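Pavement Maintenance, Unit 3
Surface distress on low-volume asphalt roads
Handout, revised 2018-11-27

3.1 Scope

These notes cover narrow rural roads with no lane markings and little or no shoulder. The working example is the Borley to Stoneck road, 3164 m long, last resealed in July. Students should bring the Morais survey form to the field session.

3.2 Raveling and potholes

Raveling is the loss of aggregate from the surface as the binder ages or strips. The loosened stone collects on the pavement and in the wheel paths. A pothole is a bowl-shaped hole with a defined edge – record its depth at the lowest point, measured from a straightedge laid across it. Where loose gravel, broken asphalt and a pothole occur together, enter them as one distress area and note each type separately.
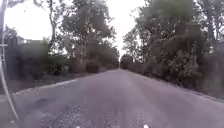
Why does a shallow pothole get deeper so quickly once it has formed?
Water stands in the hole and softens the base, and each passing wheel then pumps fine material out from under the broken edge.

3.3 Edge condition

Walk both edges. Where a concrete edge strip is present, check the joint between concrete and asphalt for opening and for plant growth. Grass verges that have built up above pavement level hold water on the road and are to be reported as a drainage defect, code 1016.

3.4 Recording

Divide the road into sections of 200 m. Start a new sheet for each section, even if no distress is found. Enter results in Tullisix the same day – severity first, then area, then depth. Overhanging trees go under remarks. Lengthwise streaks are noted only if the texture differs from the adjoining surface.

Reading for Unit 4: crack sealing, sections 4.1 and 4.2.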